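Search the help center Go Popular: dehumidifier, hose, filter

Hayat Home Drying Guide
Last updated: April
Filed under: Water Damage & Drying > Dehumidifiers > Getting Started

Section 4. Setting up your Pleva dehumidifier after a leak or flood

If you're reading this section, chances are you've had a rough few days, and we're sorry about that. A burst pipe or an overflowing washer is no fun at all, and the cleanup always seems to go on longer than the leak did. The good news is that setting up the Pleva is the easy part. Give yourself an unhurried half hour, make a cup of coffee if the kitchen is still usable, and work through the steps in order.

We're assuming that the water has been shut off, that the standing water has been pumped or mopped up, and that you've already read Section 3 (Is It Safe to Go Back In?). If you skipped Section 3, please go back to it now. We'll wait.

CAUTION: Do not plug in the dehumidifier, or anything else, in a room where water has reached the outlets, the baseboard heaters or the breaker panel. An electrician needs to look at those first. Extension cords lying on a wet floor are just as dangerous as a wet outlet.

4.1 Getting the room ready

1. Take out whatever was soaked and can be carried. Rugs, cushions, cardboard boxes and stacks of paper hold an amazing amount of water, and as long as they stay in the room the machine will be drying them instead of your walls. Photograph each item before it leaves the house. Your insurance adjuster will ask.

2. Pull the remaining furniture away from the walls by the width of your hand or a bit more. Air has to get behind it. Heavy pieces that you can't shift alone should wait for a helper, and please do wait, a sore back on top of a wet house is too much for anybody.

3. Put foil or plastic squares under the legs of anything wooden that stays in the room. Wood stain travels down into damp carpet and does not come out again.
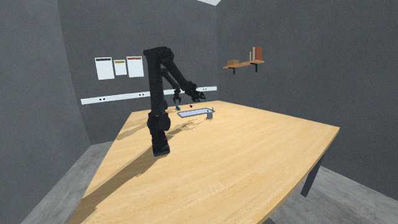 4. Open closet doors, cabinet doors and drawers. If a drawer has swollen shut, leave it. It will usually let go by itself once it dries, and forcing it only splits the front.

5. Close the windows and the outside doors. We get more letters about this step than any other, and we understand why, it feels right to air the place out! But with the windows open the machine is trying to dry the whole neighborhood. The one exception is a strong smell of fuel or sewage, in which case you should be out of the house and on the phone with a professional.

4.2 Placing the machine

1. Roll the Pleva to the middle of the room, or as close to the middle as the furniture allows. Keep it upright the entire time. If it was delivered lying on its side, stand it up and let it rest for 2 hours before you switch it on, so the oil in the compressor can settle back where it belongs.

2. Check that nothing is blocking the grille on the back or the vent on top. Curtains are the usual culprit. They look well out of the way until the fan starts and pulls them in.

3. Press down the wheel locks with your foot. On a sloping basement floor, which most basement floors are, a full machine can wander off a surprising distance overnight.

NOTE: One machine does one floor of an average house. If the wet area runs over two floors, put the Pleva on the lower one first and call us about a second unit. Marijke Coppens and Josefina Troncoso at the rental desk in Zelstead can usually find you one the same afternoon, and they are both very patient with people who haven't slept.

4. If you also rented the Lellero floor fans, aim them along the walls and not straight at them. You want the air sliding past the damp surface. Set each fan so it pushes air toward the next one, all going the same way around the room, like cars on a traffic circle. 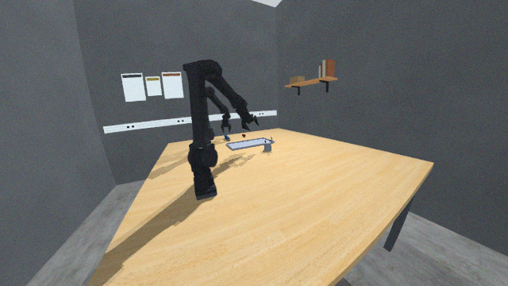

4.3 Connecting the drain hose

1. Decide whether you'll use the bucket or the hose. The bucket is fine for the last few days, when there isn't much water left to collect. For the first stretch we really do recommend the hose, otherwise you'll be getting up at night to empty the bucket.

2. Screw the brass end of the hose onto the outlet at the lower back. Hand tight is enough. Make sure the black washer is seated inside the fitting before you start, as it likes to drop out and roll under things. There is a spare taped inside the filter door.

3. Run the other end to a floor drain, a shower or a laundry sink. The hose has to go downhill the entire way. If your only drain is higher than the machine, you'll need the pump kit, part number 892, and you can skip ahead to Section 5 for that.

4. Walk the length of the hose and look for kinks, especially where it passes through a doorway. Somebody always closes the door.

4.4 First run

1. Plug the machine directly into a grounded wall outlet and press the green button. The fan starts right away. The compressor takes a few minutes to join in, with a thump that startles everybody the first time, and that thump is perfectly normal.

2. Set the target to 42 percent with the arrow keys.

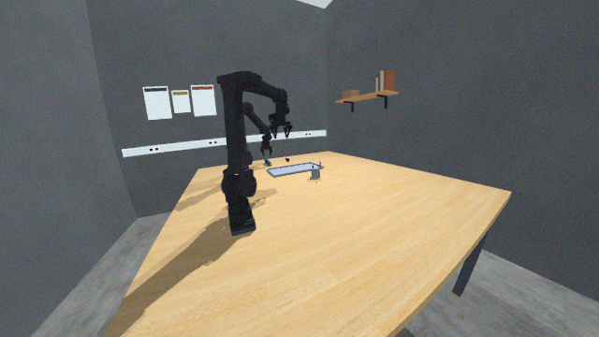
Write down the reading on the display before you leave the room, along with the time. It may well start out above 80 and then hardly budge for the first day, and people get discouraged. Please don't be! The air gets dry quickly but the plaster, subfloor and framing keep feeding moisture back into it, and until they run low the number stays stubborn.

3. Come back after an hour and check the end of the hose. You should see a steady drip. If you don't, see the table of common problems in Section 7.

4. Clean the filter every morning for as long as the machine is running. Slide it out, rinse it under lukewarm water, shake it and let it dry before it goes back in. Drywall dust clogs it faster than you'd think.

CAUTION: Leave the machine on when the carpet feels dry to your bare feet. The padding underneath takes far longer, and mold gets going in exactly that layer. Shengli Wan, our drying technician, will bring a moisture meter on the pickup visit and take readings low on the walls before anything is unplugged.

If a step here doesn't match what you have in front of you, you may have the older model with the round dial. Jolien Dewulf keeps printed copies of the older guide at the front counter and will happily mail you one.

Continue to Section 5, Using the pump kit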